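Varkham 원격 교시 키트 (시뮬레이터 포함)

홈 > 교시 장비 > 양팔 원격 조작
판매: Garside 로봇 교시 장비점
상품 상태: 주문 가능

안녕하세요, Garside에서 교시 장비를 맡고 있는 Marisol Doucet입니다. 상품 페이지는 보통 스펙표부터 나오는데, 저는 이 키트를 11월 내내 끼고 살았던 사람이라 수다부터 좀 떨게요. 숫자만 궁금하신 분은 맨 아래 사양으로 바로 내려가셔도 됩니다!

Varkham은 사람이 양손에 핸들을 하나씩 쥐고 움직이면 로봇의 두 팔이 그대로 따라오는 원격 교시 키트예요. 손목을 돌리면 로봇 손목이 돌고, 검지로 방아쇠를 당기면 그리퍼가 닫힙니다. 그렇게 한 번 시연한 동작이 관절 값, 그리퍼 값, 카메라 화면까지 한 묶음으로 저장되고, 그 묶음을 모아서 학습에 쓰는 거죠. 예전에는 저도 키보드랑 마우스로 팔 하나씩 옮겨 가며 시연을 만들었는데요... 그릇 하나 옮기다가 점심시간이 끝나곤 했어요. 다시는 안 돌아갈 겁니다.

실물 로봇에 바로 연결해도 되지만 저는 무조건 Stisten 시뮬레이터부터 켜시라고 말씀드려요. 키트에 같이 들어 있고 따로 결제할 건 없습니다. 처음 핸들을 잡으면 다들 팔을 너무 크게 휘두르거든요. 저는 첫날 가상 조리대를 몇 번이나 들이받았는지 몰라요. 진짜 로봇이었으면 수리비 견적서를 받았겠죠.

조작 중에 보는 화면

조작자는 로봇 몸통 위쪽에서 내려다보는 시점으로 작업하게 됩니다. 자기 팔 대신 로봇 팔이 아래쪽에서 뻗어 나오는 느낌이라 처음 잠깐은 이상하고, 조금 지나면 그냥 내 팔 같아요. 화면 기울기는 설정에서 바꿀 수 있고요.

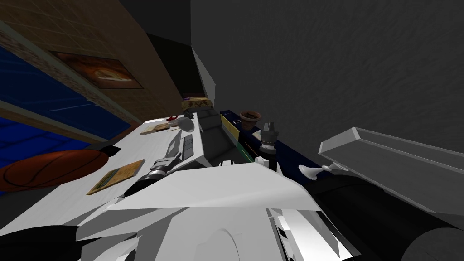
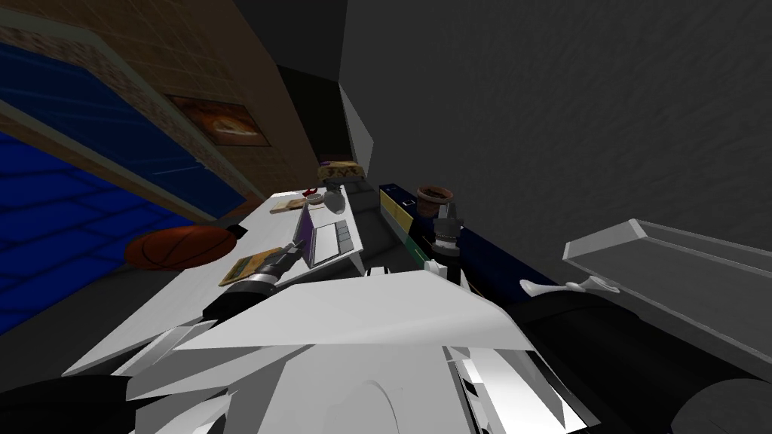
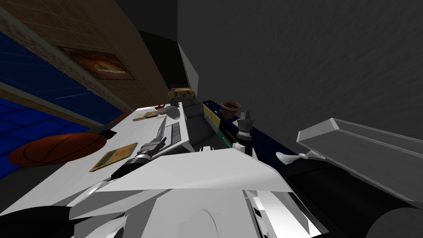 Stisten의 흰 조리대 공간, 양팔 로봇 시점. 노트북 앞까지 왼쪽 그리퍼를 뻗은 화면은 두 번째입니다.

제가 좋아하는 점, 아쉬운 점

일단 핸들이 가벼워요. 한 짝이 384g인데, 오래 들고 있으면 이 차이가 정말 크게 옵니다. 저는 손이 작은 편이라 방아쇠 위치를 제일 안쪽으로 당겨서 써요. 같이 테스트한 Bhupendra Rawat 님은 반대로 끝까지 빼서 쓰시고요. 조절 폭이 넉넉해서 둘이 번갈아 써도 불편이 없었습니다.

클러치 버튼도 꼭 말하고 싶어요. 누르고 있으면 로봇 팔은 그 자리에 멈추고 내 손만 편한 위치로 옮길 수 있습니다. 팔이 꼬였다 싶을 때 누르고, 숨 한번 쉬고, 다시 잡으면 돼요. 마우스를 들었다 놓는 거랑 비슷합니다.

아쉬운 건 힘 피드백이에요. 진동으로 접촉은 알려 주는데 얼마나 세게 잡았는지는 화면을 보고 짐작해야 합니다. 얇은 물건을 집는 시연이 많은 분이라면 감안해 주세요. 그리고 설명서! 한국어판 번역이 조금 딱딱해서 제가 따로 정리한 쪽지를 상자에 넣어 드리고 있어요.

시작하는 순서

1. 거치대를 책상에 고정하고 핸들 두 개를 올려 둡니다. 왼쪽, 오른쪽 표시를 확인하세요.
2. Stisten을 실행하고 영점 맞추기를 누릅니다. 끝날 때까지 핸들은 건드리지 마세요.
3. 팔 속도는 제일 느린 단계로 시작합니다.
4. 빈손으로 조리대 위를 천천히 왔다 갔다 해 보세요. 재미없어도 꼭 해 보세요.
5. 녹화 버튼을 누르고 물건 하나만 옮기는 짧은 시연을 남깁니다. 망친 시연은 그 자리에서 바로 지울 수 있어요.

사양

구성: 핸들 2개, 거치대, 연결 케이블 4개, Stisten 사용권, 쪽지 설명서
핸들 무게: 384g (한 짝)
팔 속도 단계: 11단계
연속 사용: 거의 20시간 (무선)
저장 항목: 관절 값, 그리퍼 값, 카메라 화면, 조작 시각

자주 오는 문의

한 팔 로봇에도 쓸 수 있나요?
네, 설정에서 한쪽 핸들만 켜시면 됩니다. 남은 핸들은 예비로 두시는 분이 많아요.

왼손잡이인데 괜찮을까요?
녹화 버튼이 양쪽 핸들에 다 있어서 상관없어요. 저도 왼손잡이예요 :)

시뮬레이터에서 찍은 시연을 실물 로봇에 그대로 재생해도 되나요?
파일 형식은 같아서 불러와지긴 하는데, 물건 위치가 조금만 달라도 엇나가니까 처음엔 속도를 확 낮추고 비상 정지에 손을 올려 두세요. 연결 가능한 기종은 주문 전에 문의 주시면 Iñaki Carretero 님이 확인해 드립니다.

배송 및 반품
출고는 Fliltuvholm 창고에서 합니다. 거치대 비닐을 뜯으신 뒤에도 반품은 되지만 케이블은 빠짐없이 넣어 주세요.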